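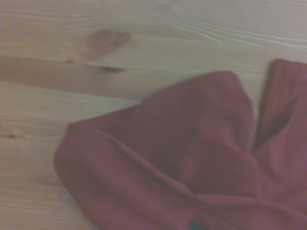 Maroon fabric on one of our wooden tables.

17 shares | 4 comments

Cakska is looking for part-time clothing sorters and folders at the Zalluvell building on Dulberg Street. We take in used everyday clothes, check them, fold them and bag them for resale. Most of it is T-shirts, shorts and sweatshirts.

You will work standing at a table. Each piece gets laid out, smoothed, checked for stains, holes and worn elastic, then folded to our standard size. Anything that fails goes in the rag bin.

Shorts take new people the longest. 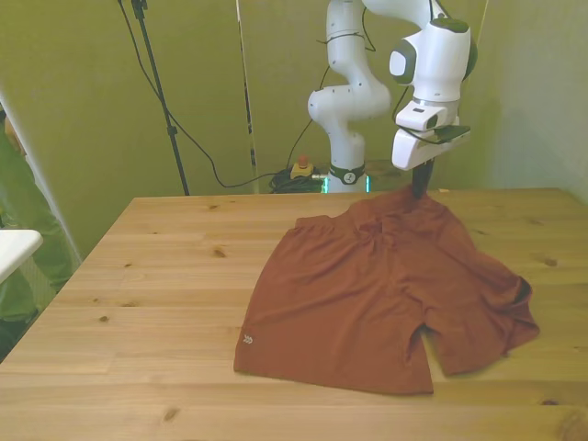

Start with the waistband at the back of the table and the legs toward you. Pull the legs straight, turn any lining back inside, and look over both hems before you fold. We teach this on your first shift, and you are not expected to be fast in the first month.

Shifts start at 7:30 a.m. or 1 p.m. You need to be 18 or older and able to lift a full bag. No experience needed. Pay is discussed at the interview.

To apply, stop by the front desk or call extension 742 and ask for the Mushi line. Applications close at the end of March.

Comments (4)

pinecone_r: Is there parking?

Cakska: Yes, behind the building. Use lot 119.

tmw: Worked there last winter. Bring good shoes.

lindy798: Can I do mornings only?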